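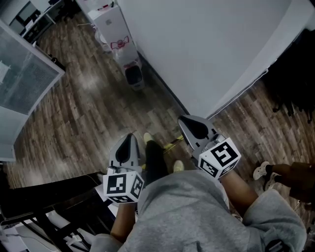 Last updated: January 18, 2020

Harries Hall has its floor back

Good news for anyone in Hendotberg who has been dancing, stretching or playing cards in the school gym since September: the big room at Harries Hall is open again! I went over as soon as they let people in, and I spent most of my visit looking down. It's a dark wooden plank floor now, wall to wall, and if you only ever knew the room with the old beige tile you may think you've walked into the wrong building.

I grew up going to that hall. I had birthday parties on that tile, I fell off a folding chair onto that tile, and I don't think I ever once thought of it as pretty. When the tile came up last fall the crew found older boards underneath, which got a lot of us excited for a week or two, but most of them were too far gone near the kitchen side, where a pipe had been dripping for years. So the boards you see today are new ones, stained dark to match the few good pieces that were saved. Those went into the small coat room by the side door, and you should poke your head in there, they're lovely.

The work was done by Castov, the flooring outfit out on the county road, and it took 14 weeks. It was supposed to take less. The subfloor had to be leveled first, and then the stain order came in the wrong shade (a kind of orange, I'm told, and I would've paid money to see it) and had to go back. Still, it got finished, and the hall is hosting people again, so I'm not going to complain about it more than I already did in my last three posts.

The room comes out to 800 square feet, which surprised me. I'd have guessed bigger. I think it's the dark color, because with the chairs cleared away it felt long and quiet in there and I caught myself whispering. The boards run toward the stage end. If you like to get down low and look along them you'll find them very flat, and yes, I did that, in my good coat, in front of people.

Now the practical stuff, which is what most of you wrote to me about.

Shoes. You can wear them! There was a rumor going around that it would be socks only, and that isn't the case. Sneakers are fine, flats are fine, and soft indoor shoes are fine. What they don't want is cleats, tap shoes, or boots with grit in the soles. There's a long mat inside the front door and a boot tray next to it, and on a slushy day I'd bring a second pair. The tap class has moved to the basement room for good, and from what I hear they like the echo down there.

Chairs and tables. The old metal folding chairs are gone. There are new ones with rubber feet, stacked on carts along the back wall, and the carts have wide wheels so you can roll them without leaving a track. Please lift the tables, don't drag them. There's already one scratch near the stage steps, and I'm not saying which group was in there that evening, but I was part of it and I feel bad.

Floor time. This is the part I'm most excited about. The Nudeo group, the folks who run the stretching and movement mornings, are back on their regular schedule, and they've added a second session because so many people signed up while they were stuck in the gym. Mats are in the closet by the stage, and you can bring your own if you're picky. I tried the early one. It was chilly when we started, so wear layers (I saw a lot of sweatshirts and I was jealous of every one of them), and after ten minutes or so I'd forgotten all about it. Drop-in is 12 dollars, same as before.

Rentals. Birthday parties, showers, potlucks and meetings can be booked again through the hall office. Food is allowed. Red punch is allowed too, which I find very brave of them. Spills should get wiped up right away with a plain damp cloth, and there's a bucket of clean ones under the kitchen sink. No spray cleaners on the boards, please, and no tape. If you want to mark out a game or a dance, ask the office for the little rubber dots.

How many people can come? The posted limit for the whole building is 198, and that hasn't changed. You won't want that many in the big room if there's going to be any dancing.

A few things aren't done yet. The baseboards on the window side still need their last coat of paint, the clock hasn't gone back up, and the piano is waiting in the hallway under a blanket until somebody figures out what to put under its wheels. Plan on squeezing past it to get to the restrooms. The coat hooks are in a different place too, on the left as you come in, and I watched one person after another turn right with a coat in hand and stop.

I also asked about the old tile, since a few readers wanted a piece as a keepsake. It all went out with the debris, I'm afraid. There is a box of leftover dark planks, short ends mostly, and the office will let you have one for a small donation. I took two. One is going to be a shelf for my spice jars and I have no plan at all for the other.

The hall is open to look around any afternoon when there isn't a booking, and the calendar is taped up in the glass case out front. Use the side entrance if the front steps are icy. If you were signed up for something in the gym, check your sheet before you go, as some of the start times moved by half an hour when everyone came back across the street.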